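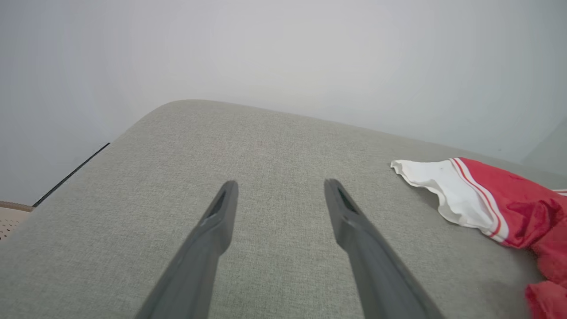

Oltdale Furniture Reuse
Progress report to the Flovell Fund
21 Aug 2025

We are glad to be writing with mostly good news this time, and thank you for your patience over the late start in June, when the lease on the Trnka Street unit took longer to sign than any of us had hoped.

The seating side of the work has really found its feet. We have now passed on 326 upholstered pieces, more than 80 of them to families moving into their first unfurnished home. Light gray and beige are what people ask for again and again, and we do understand it – a plain woven cover goes with whatever curtains are already up. Those same pale covers show every mark, so each cushion gets vacuumed, spot cleaned and left overnight before it goes back on its seat.

Clothes are still turning up along with the furniture, on the seats and down behind them. We used to put them all in one bag and hope for the best, but they now go in a tray with the pick-up number on it, and we phone the household the same day.

Spending is close to plan. The one item over budget was replacement foam from Jandon, at $1,298 for the quarter, after we found that a good many older cushions had gone flat in the middle even though the fabric had plenty of life left in it. We would like to move the unspent van hire money across to cover this, if you are happy with that.

Still to do before the next report: the 2 long workbenches, better lighting over the cleaning area, and a proper rack so that finished cushions can stand on edge.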